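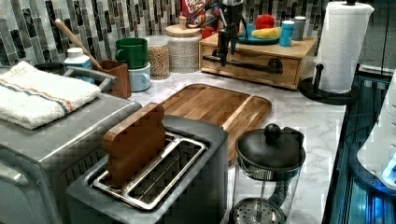 The Baleo kitchen manipulation package, distributed by Sarnell, was reviewed for this bulletin over 13 working days. It consists of one arm, a gripper, the mounting hardware and a planning license for two workstations. The price at the time of review was $4000, before freight.

Installation was completed by two staff members in a single morning. The manual is clear on power and network setup, but the chapter on camera calibration assumes knowledge that many teaching departments will not have. 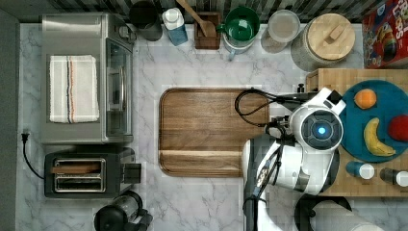

Reach was adequate for a counter of ordinary depth. Motion near the work surface is smooth at the default speed. Cable routing is less satisfactory – the supplied clips are too few, and the guide does not say how much slack to leave at the wrist.

The wrist camera is sold as an option. Its view is narrow, and users who plan to work with drawers and handles should allow time to adjust to it. 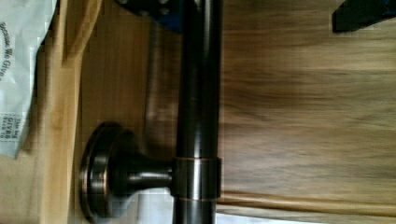
Wrist camera view of a dark metal bar and its mounting post.

Support was handled by Harawira under the standard service plan. A question on gripper force limits, sent on a Wednesday, was answered the next day by Masaru Wada with a corrected settings table. Spare fingers ship from India, and buyers should order a second set with the arm.

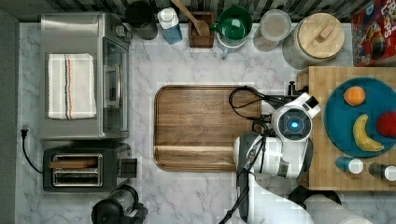 The arm at the counter, with the gripper head beside the plate of fruit.

The package is recommended for instruction and small research groups. Departments that need unattended operation should wait for the revised safety module – the present one requires an operator within reach of the stop switch at all times.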